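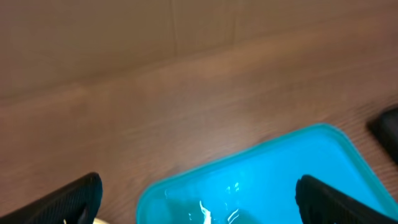 Kiani Furniture Oil, Clear Satin

Fetex item 447
Sizes: 11 oz bottle, 46 oz can
Availability: In stock, ships from our Flornomholm warehouse

Kiani is a wiping oil for indoor wood furniture. It suits tables, desks, shelves, chair arms and other pieces that get handled every day. It soaks into the wood and leaves a low satin finish that can be touched up in one spot without stripping the whole piece.

The oil has no stain added. It will deepen the color of most woods a little, and walnut and cherry more than maple or birch. Try it on the underside first.

Directions

Remove old wax, polish and varnish. Sand bare wood with 150 grit and finish with 200, always along the grain. Wipe off the dust with a dry cloth.

Shake the bottle. Put on a thin coat with a lint-free cloth and leave it for 15 minutes. Wipe off everything that has not soaked in. Any oil left standing on the surface will turn sticky.

Let it dry overnight and repeat. Two coats are enough for shelves. Tabletops should get three. Wait a week before putting hot dishes or wet glasses on the surface.

Oily rags can catch fire on their own. Lay them flat outdoors to dry or keep them under water in a closed metal can.

Not for use on

Laminate, painted wood, floors, cutting boards or anything kept outdoors. For outdoor benches see Drivano Deck and Bench Oil.

Care after oiling

Dust with a soft cloth. Clean spills with a damp cloth and a drop of dish soap, then dry. When the surface starts to look dull, put on one more thin coat. On a dining table this is usually once a year.

Storage

Close the lid tightly and keep from freezing. Opened cans last a year. A skin on top can be lifted off and the oil below it used as normal.

Change to packaging

As of January 2018 the small size comes in a bottle with a flip cap. The oil is the same. Remaining stock of the old screw-top bottle will be sold until the end of February.

Questions about this item go to Malachy Fitzgerald at the order desk. Please have the item number ready.

Related items
Kiani Furniture Oil, Dark Satin
Kiani Wood Soap
Fetex lint-free cloths, pack of 10
Drivano Deck and Bench Oil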